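I finally used up the last of the fruit print, and I'm a little sad about it! It's the thin, minty kind with lemon and kiwi slices all over, and I bought way too much of it last September at Ninis (they had it on the remnant shelf and I have no self-control). Most of it went into little pouches for my sister's kids. The rest has been sitting in a heap by my elbow all week, white trim and all, while I figured out what to do next.

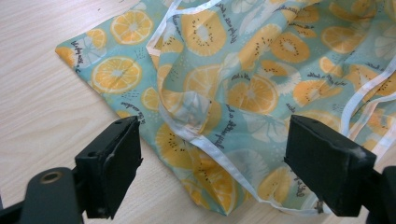
Anyway, my big plan is a snack corner. Ye-seo Kong came over on Monday with a grocery sack of treats from her trip and dumped the whole thing out in front of me, and we talked so long that I never did get to the dishes. She's team sweet, I'm team salty, we've been arguing about it since college. I want one spot for all of it so I stop finding chips behind the cereal.

She knows my weakness, so of course there was Lay's in there.

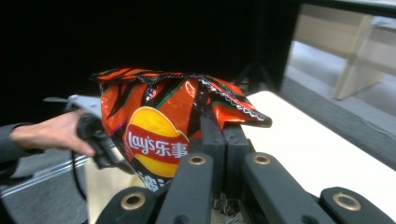 *Lay's, in a very orange bag*

I'm keeping the fruit print in the snack corner too, it just makes me happy. Next to it goes a plain white tray with low sides. I like a tray because I can wipe it in two seconds and crumbs don't get down the hole for the cords (ask me how I know). Wrappers get dealt with before bed, that's the new rule, and we'll see how long I last.
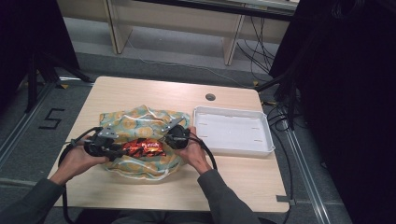
*Kitchen table, September*

Day 3 of the snack corner! So far the salty side is losing ground fast, and the sweet stuff from Ye-seo is all still in the sack. I did move the tray once and then moved it right back. Next up is the tea shelf, and I'm dreading it.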